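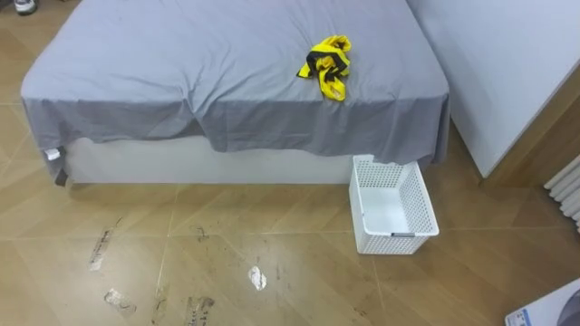
Fig. 2. Bed with sheet on, basket at the front, one item still to be put away.

Section 5. Making up the bed and clearing the floor

Read section 4 first if the bed is still in its wrapping. This part is for rooms where the base is already in place and the mattress is on it. Applies to all Andau rooms, Paseck house and the two at Maihi. Not the bunk room, that has its own sheet of paper inside the door.

You need:
one fitted sheet, grey
one basket, white, the kind with holes
clean hands (yes, really)

5.1 Before you start

1. Window open. Leave it open till you've finished.
2. Look on top of the bed. Anything lying there goes in the basket, clothes, towels, the lot. Don't sort it yet.
3. Look under the sheet edge along the floor. Socks end up there.
4. Pull the basket out to where you can walk round it. It likes to creep under the overhang and then it gets kicked.

Note: basket stays in the room it came from. We had 8 at the start of July and were down to 5 by the time anyone looked. If you need a second one ask, don't borrow from next door.

5.2 Sheet on

1. Find the tag. White, small, sewn in near a corner. Tag goes to the front left corner, foot of the leg below it. Every room the same so the next person doesnt have to turn the whole thing round.
2. Far corners first. Both. Get the elastic right under the mattress, a hand's depth at least.
3. Near corners. Lift the mattress with one hand, tuck with the other. Don't yank, the Driker sheets tear at the seam and then they are only good for dust covers.
4. Smooth from the middle outwards. Flat of the hand.
5. Run your hand along the front edge. If the sheet is hanging down over the base in a loose skirt it is not tucked, it's just resting. Go back to 3.

Sheet width is 900 to match the single mattress. If it won't reach you have picked up a cot sheet. If it hangs low all the way round you've got a double, put it back on the top shelf and get the right one.

CAUTION: the leg under the front left corner is dark and set back a bit. Toes. Shoes on for this job please.

Small wrinkles are fine. Nobody is coming round with a ruler. A front edge that hangs lower at one end than the other is not a fault either if the room is being slept in the same night, but for an empty room do it properly, it collects dust along the hem.

5.3 Loose things

Everything soft goes in the basket. Everything hard goes on the shelf. Everything wet goes on the line, not in the basket, not even for a minute.

1. Pick the item up and shake it out once. Check it's one item and not two rolled up together.
2. Fold in half, then half again. Awkward shapes, anything with tails or straps, lay the loose bits in first and fold over them.
3. Into the basket flat. Heavy at the bottom.
4. Bright colours: keep apart from pale bedding until you know they've been washed before. The yellow and black things are the usual trouble. Black runs, yellow shows it.
5. Basket no more than full to the rim. Over the rim it slides off when you carry it.

Note: if the owner is in the room, ask. Some people want their things left on the bed in a heap and that is their bussiness. Make the sheet up round it as best you can and move on to 5.4.

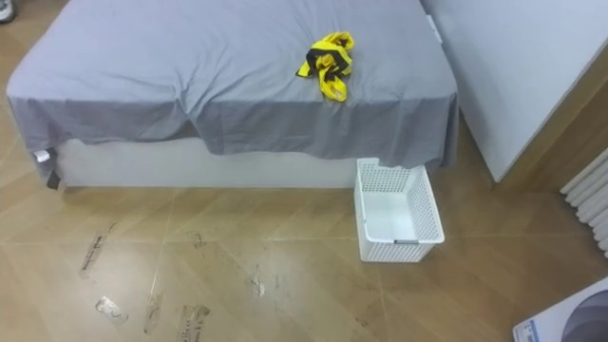
Sakda Limsakul wrote back on the first draft of this section that the sheet ought to come after the clothes and never before, as you can't smooth a sheet with a pile on it, and that anybody who has made more than one bed in a morning would tell you the same. Also that the basket should live at the end of the bed and not along the front, where you're standing.

Point taken on the clothes, see 5.1 step 2, clothes come off first. On the basket, no. Along the front is where you can reach it without walking, and at Paseck there isn't a free end anyway. Put it on the right hand half, long side slanting out towards you, and stand to the left of it. Works.

5.4 Basket back

1. Empty it at the wash room or on the shelf, whichever applies. Check the corners, small things catch in the holes.
2. Wipe the bottom inside. Damp cloth, no spray. Spray goes straight through the holes and onto the floor.
3. Put it back on the floor by the bed, right hand end. It can go a little way under the sheet edge but leave enough out to get hold of.
4. Not on the bed. Not upside down. Not stacked, they jam and it takes 2 people to get them apart.

5.5 Last look

Stand by the door.
Top of the bed clear?
Tag at the front left, tucked in?
Basket there, and empty?
Floor clear along the front of the base?
Close the window if there's rain about.

Pale side of the base marks easily, scuffs mostly, from baskets being shoved in sideways. Soft cloth, warm water, drop of washing-up liquid. Don't scrub. If it won't shift, leave it and put it in the book.

5.6 If something's wrong

Sheet pops off at a corner. Elastic gone, or far corner not deep enough. Redo the far one first. If it pops again, new sheet, old one in the mending bag.

Sheet has shrunk. Happens after a hot wash. Forty and no higher, says so on the tag.

Basket cracked at the rim. Out of use, it'll snag. Tell Nipon Nuchit, he orders the replacements.

Item left over and no name in it. Book, then the lost shelf. Two weeks. After that it goes in the charity bag.

Mattress has slid back from the front. Push it forward again BEFORE the sheet goes on. With the sheet on you'll just drag the elastic off.

Changed since last version: 5.3 step 4 added, 5.4 step 4 added, sheet sizes corrected. Old copies in the bin please, there's still one pinned up at Maihi with the wrong width on it.

Section 6, pillows and covers, over the page.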